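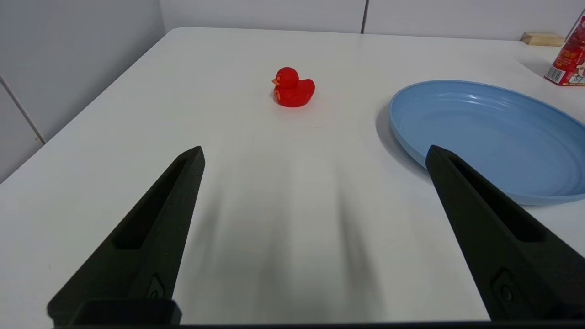 3 min read · 14 posts

1/ We've been running the Gekwood gripper kit on our bench arm since November. A few people asked whether it's worth the money, so I'm putting my notes in one thread. I paid for it myself. Gekwood hasn't seen any of this.

2/ What you get for $949: the gripper body, a pair of black fingers, a wrist camera with bracket, one cable, a bag of screws, and a year of their software. The arm is not included. The product page says so, but you have to scroll a long way to find it.

3/ Mounting took me most of an afternoon. The bolt pattern matched our arm with no adapter. The printed instructions skip the cable routing completely. There's a drawing of it on the support site under "accessories," for some reason.

4/ Leave slack at the wrist. I tied the cable down too tight the first time and it pulled out of the connector on a full rotation. Nothing broke, but I had to take the bracket off to get it back in.

5/ The view in the first post is what you get from the wrist camera. Both fingers stay in sight from the lower corners, and you can see the table well past the tips. I like that. With my old Levchenko camera I had to guess where the tips were once the arm got low.

6/ The test setup is a white table, a red rubber duck, and a light blue plate. The task is duck onto plate. It's a boring task, and I picked it because I've run it on every gripper I've owned, so I have something to compare against.

7/ Results. I ran 200 attempts over two weeks and moved the duck to a new starting spot each time. More than 180 ended with the duck on the plate and the arm back home. Most of the misses were the duck tipping over when one finger touched it before the other.

8/ You can improve that by slowing the last part of the approach. The default speed is too fast for anything light. The setting is called "final travel" and I have it at half of what it shipped with. I'd start there before touching anything else.

9/ Shadows. Look at the gray streaks on the table between the fingers. Their object finder picked those up as an object a couple of times before I changed the lighting. A softer lamp farther back fixed most of it. If you work on a white surface, plan on some time for this.

10/ The fingers have a long slot down the face and a squared tip. I cut thin rubber strips and glued them to the tips of my spare pair, and they hold smooth plastic better than bare ones. Gekwood sells pads too. I haven't tried those.

11/ Noise: quieter than the Levchenko, louder than I'd want in a room where people are on the phone. Weight: fine for our arm. If yours is a small hobby arm, check the payload with the camera bracket included, since the number on the box is for the gripper alone.

12/ Software is the weak spot. Version 2 is much better than what came on the card, so update first. It still forgets the camera exposure every time you restart. I wrote to support and got a clear answer in a day: known problem, no date for a fix. After the first year it's $52 a month if you want the object finder. The basic open/close controls keep working without it.

13/ I bought mine through Morurari because they had it in stock. Shipping was fine. Their return window is short, so mount it and test it the week it shows up. Wollham carries it as well and lists spare fingers separately, which Morurari didn't when I looked.

14/ Would I buy it again? For bench work with light objects, yes. For anything heavy or oily I'd look at something with metal fingers. If you already own a wrist camera you're happy with, ask them for the gripper without one. They'll quote it, it just isn't on the page. Settings file goes up tonight, reply if you want the link.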